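March, late, kitchen table

Long one. Feet hurt. Writing this before I forget which fingers did what, because Jonatan will ask at 10 tomorrow and I never remember by then.

So the Bundetti fingers vs the Plarkby ones. Jonatan wants a pick by end of month. I said fine, give me two days, he gave me one. Typical. Morning went on the controller – new gains from Rónán, arm hums at low speed and then stops humming if you look at it. Left it alone. Gitau says it's the cable weight. Could be. Wrote it down, moved on.
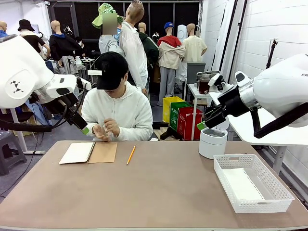
Plarkby pads are softer, that's the whole difference as far as I can feel. Squeeze one between finger and thumb and it comes back slow. On small stuff I like that. On the lids I don't, there's a bit of a roll when the wrist turns and you loose the angle. Did 19 picks with the soft ones before lunch, then swapped, then swapped back because I'd forgotten to save the force limits. Idiot. Pencil is the one I keep worrying about. It was lying diagonally next to the open notebook, tip toward the near edge, and that's a rotten angle to come at from the right side with a two-finger. Wants the wrist round further than Rónán's limits allow. Asked him. He said he'd "have a look", so, Altasdale trip first, then maybe. The basket is easier, any fingers will take a basket by the rim. Not going to learn anything from the basket.

Pendo called from Bandara at 2 re the spare wrist unit. Not shipped. Says it'll be up to 10 days. I was polite. Kheri was less polite when I told him.

Ate a cheese roll standing up. Forgot to call Mom, must do that.

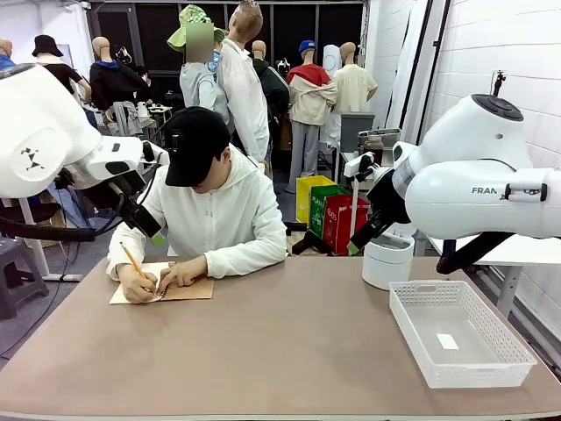
2 min read

Afternoon better. Slower speed, both arms, hardly any hum. Had them hold position over the table with someone writing right there between them and I watched the joint readout the whole time. Small drift on the right, nothing on the left. Notepad on the cardboard is a good idea, wish I'd had it weeks ago – gives the fingers an edge to get under. Want to try that with the Bundetti pads, thinner tip, should slide in. Haven't yet.

96 on the battery of my own laptop when I started the log export and it died before the export was done. No idea. Old thing. Will rerun from Gitau's.

Where I am tonight: Plarkby for paper and small things, Bundetti for anything with a lid. Jonatan wants one answer and I dont have one. Might just say Bundetti and see if he argues.

Tomorrow – force limits (SAVE THEM), lids again, ask Kheri about the camera mount screws, call Mom.

Bed.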